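Drelbridge Rails and Brackets
Questions we get asked

Last updated 23/05/2022

Which of your ranges comes in oil-rubbed bronze?
Both the Zelau and the Ivine. Bellini comes in brushed nickel only, and no amount of pleading at the counter has changed this.

Is it brown or is it black?
Depends on your light bulbs. Face on it's a very dark brown, and where the light catches the edges you get a coppery orange. Customers who ordered brown ring to say it came black, and customers who ordered black ring to say it came brown. We send both lots the same finish sample, free, and suggest they look at it in the room where the rail is going.

Will it match the oil-rubbed bronze I bought elsewhere?
Probably not. The name covers everything from dark chocolate to old penny, and every maker has their own idea of it. If you have taps or handles already up, bring one in. We've had a whole cupboard door brought in — that's fine too, but do park round the back.

What lengths can I have?
Stock rods go up to 210 cm. Longer runs are made in two pieces with a joiner in the middle, and the joiner will show. Please measure the wall and not the old rail, which may have been wrong for years.

How many brackets do I need?
Two for anything up to 74 cm. Above that, add one in the middle. People don't like the look of the middle bracket until they've hung wet towels on a rail without one.

Can the rod go upright?
Yes. The collar grips it just the same whichever way it runs. Upright rods make good long pulls for sliding doors and tall cupboards, and something to hold on to by a step. If you mean to put your weight on it, tell us first and we'll talk about what's behind your wall.

Can I fix it straight on to wood?
Gladly. Solid wood is the easiest thing you could ask for. Drill a pilot hole, go gently with the last few turns, and keep the flange clear of any seam between boards or it will rock.

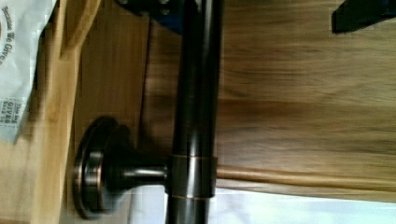
Oil-rubbed bronze rod, collar and stepped flange on wood.

Why is the flange so wide?
To spread the load, and to cover the hole you drilled first, slightly to the left of the one you meant to drill.

How do I clean it?
Soft cloth, warm water, dry it afterwards. No polish, no lemon juice, nothing your aunt read about. The finish is meant to wear a bit where hands go.

I've lost the little key for the grub screw.
Spares are 19 pence each and we keep a jar of them. Ask for Hinata Mizuno, who will give you two.

How long do I have to return something?
Until 7 days after delivery for cut lengths, if the mistake was ours. Uncut rods can come back until the end of June, in the tube they came in.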